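How to clean and store artificial fruit and vegetables

Posted 7 June 2020

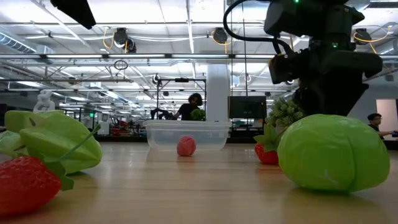 Artificial produce gets dusty faster than most people expect, and once the dust mixes with kitchen grease it is much harder to shift. The method you use depends on the surface. Smooth pieces only need a wipe, but anything with texture needs a brush. A strawberry with a bumpy skin holds dirt around every seed and under the green calyx, and the ridges of a star fruit collect it along the bottom of each groove. Leafy heads such as cabbage or lettuce are the slowest, as the folds have to be done one at a time. Allow an hour for a full bowl.

What you need

Two soft cloths
A soft toothbrush or small paintbrush
Mild dishwashing liquid
A basin of lukewarm water
An old towel
A plastic food container with a lid

Step 1. Sort the pieces

Put everything out on the table and make two groups: solid plastic in one, and anything foam, painted or paper-covered in the other. Foam pieces feel very light and dent slightly under a thumb. Keep these away from the basin.

Step 2. Dust first

Brush each piece dry before any water goes near it. Work from the stem down. Hold thin stems at the base while you brush — they snap easily and are fiddly to glue back.

Step 3. Wash the solid plastic

Add a few drops of dishwashing liquid to the water. Dip, brush and rinse one piece at a time. Don't soak them, as water gets in through the mould seam and stays there. If the colour comes off on your cloth, stop and treat that piece as painted.

Step 4. Wipe the rest

Use a barely damp cloth on foam and painted pieces. Dab, don't rub.

Step 5. Dry

Stand everything on the towel overnight, out of direct sun. Red and pink plastics fade first. Turn the leafy pieces upside down after a few hours so the folds can drain.

Step 6. Pack away

Heavy pieces go in the bottom of the container, small round fruit on top. Florets and leaves crush under weight, so give them their own box if you can. I keep a set of 41 pieces from Cuscombe in three containers, with a sheet of tissue between layers, and label the lids in grey marker.

Check the boxes again in December if you bring them out for the table then.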